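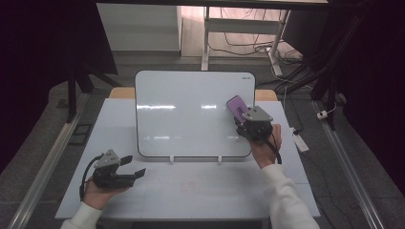 # 先立规矩,再谈规模:关于手持夹爪示教作业规范的访谈

随着手持夹爪示教方式在机器人操作研究中日益普及,示教作业本身的规范化问题逐步受到业内重视。就《手持夹爪示教作业规范》内部试行稿的编制思路、主要条款与执行情况,本刊对Tririrero公司作业标准负责人顾宏俊(Hongjun Gu)、现场质量主管谢雨桐(Yutong Xie)进行了采访。试行稿由Tririrero牵头起草,Codamow公司参与了设备条款的讨论。

## 从“各有各的做法”到统一文本

顾宏俊介绍,试行稿现有条款46条,分为场地、设备、人员、作业、记录五章,其中作业一章篇幅最长。起草工作启动之前,各作业点均有自己的操作说明,内容详略不一,术语也不统一。

“同样是把一件物品从桌面拿起来、靠到另一件物品旁边,甲组认为夹爪松开就算结束,乙组要求双手退回起始区才算结束。”顾宏俊说,“单看每一组,都讲得通。把数据合到一起,问题就来了,模型学到的收尾动作是混乱的。”

据其介绍,起草组首先处理的是术语。“起始位”“接触”“释放”“退回”四个词在试行稿中均有明确定义,后续条款一律沿用。谢雨桐认为,这部分工作耗时较长,但减少了后期争议:“以前复核人员和操作人员经常为一段记录是否合格反复沟通,根子往往在于双方对同一个词的理解不同。”

## 场地:线缆、光线与桌面

场地一章对线缆走向作出了较为具体的规定。手持夹爪带有线缆时,操作人员应在开始前将双臂伸展至任务所需的最远位置,确认线缆留有余量,且不会扫过桌面物品。地面线缆应避开人员站立和转身的区域,插座不得置于操作人员脚下。

“线缆的问题看起来琐碎,但它同时关系到安全和数据质量。”谢雨桐表示,“线拉紧了,人会不自觉地改变手腕角度,这种改变在记录里看得出来,却很难在事后纠正。”

对于光线,试行稿没有规定统一的照度数值,而是要求在使用白板、玻璃、金属等反光物品时,先行检查顶部灯光在物品表面形成的反光是否遮住任务所需的信息。如确有遮挡,应调整物品角度,并把调整后的摆放方式写入任务单。顾宏俊解释说,起草组曾讨论过禁止使用强反光物品,最终没有采纳。“实际应用环境里到处都是反光面,数据里完全没有,反而不合理。我们要求的是知情和可追溯。”

桌面方面,试行稿允许以可擦除的标记辅助定位,但标记方式须在同一任务内保持一致,并在任务单中注明。换任务时,应将不再使用的标记清理干净。

## 设备:开工前的检查不得省略

设备一章由Codamow公司协助拟定。每次开工前,操作人员须依次检查安装板螺钉是否紧固、两指开合是否顺畅、指面有无异物,并完成一次空载开合。左右两只夹爪应分别检查、分别签认,不得以一只的结果代替另一只。

谢雨桐回忆了试行初期的一次返工。去年10月,名为Killimer的任务包在复核时发现,一只夹爪的安装板存在轻微松动,涉及的600段记录全部重新采集。“当时的检查表上是打了勾的,但那个勾是对两只夹爪一起打的。”她说,“分别签认的条款就是在那之后加进去的。”

在夹持力方面,试行稿区分了硬质物品与带有显示屏、镜面等易损表面的物品。夹持手机一类物品时,指面应尽量落在边框或保护壳上,避免直接压迫屏幕;物品处于倾斜状态时,须待其获得稳定支撑后方可松开。用于示教的电子物品应为专用样品,不得使用操作人员的私人设备。

## 人员:双手作业的节奏

试行稿规定,操作人员须完成18学时培训并通过实操考核后方可独立作业。连续作业满40分钟应当休息,现场主管无权以进度为由取消休息。

对双手任务,规范提出“闲手有位”的要求,即一只手正在操作时,另一只手应停留在任务单指定的等待位置,夹爪保持指定的开合状态,不作无关移动。谢雨桐认为,这是操作人员最难养成的习惯。

“人用双手做事时,空着的那只手会自然地去扶、去挡、去比划。日常生活里这没有问题,示教时就会成为噪声。”她说,“培训的时候我们花在空手上的时间,比花在干活那只手上的还多。”

对衣袖与饰物,条款同样作了约束:袖口应当收拢,不得遮挡夹爪及其安装部位;同一批次内,操作人员着装应保持一致。顾宏俊坦言,着装条款在征求意见时分歧较大,有作业点希望保留着装差异,以增加数据的多样性。目前的处理办法是批次内统一、批次间可变,并在记录中标注。

## 记录:失败也要留下

关于失败记录的处置,试行稿明确要求不得当场删除。物品滑落、夹持偏移、中途停顿等情形,应由操作人员选择对应的代码并保留原始记录,由复核人员决定是否纳入使用范围。

“操作人员有一种很自然的心理,觉得做坏了就该删掉重来。”顾宏俊说,“我们理解这种心理,但删除权必须和操作权分开。否则最后看到的合格率没有意义。”

为配合这一要求,Tririrero在内部记录系统Zou中关闭了操作端的删除功能,同时取消了以单日合格段数排名的做法。谢雨桐表示,排名取消后,主动上报设备异常的情况有所增加,但目前时间尚短,她不愿据此作出过多判断。

记录一章还对隐私作出规定。作业区应以帘布或隔断与其他区域分开,画面中不得出现无关人员的面部、证件及可辨认的文件内容。若在复核中发现上述内容,该段记录应立即隔离,处理完成前不得流转。

## 尚待解决的问题

谈及不足,顾宏俊提到两点。其一,现有条款主要针对桌面任务,对需要走动或跨台面的作业覆盖有限。其二,任务单的编写质量仍然高度依赖编写者个人经验,试行稿仅给出了必填项目,尚无成熟的评价办法。

谢雨桐补充说,各作业点反馈的意见约有三分之一集中在检查表过长。起草组正在研究将每日检查与每周检查分开,但安装板、线缆和两指开合三项仍将保留在每日检查之列。

试行稿的意见征集将于2026年5月29日截止,修订文本由Tririrero作业标准部门负责汇总。在修订文本发布之前,各作业点仍按现行试行稿执行。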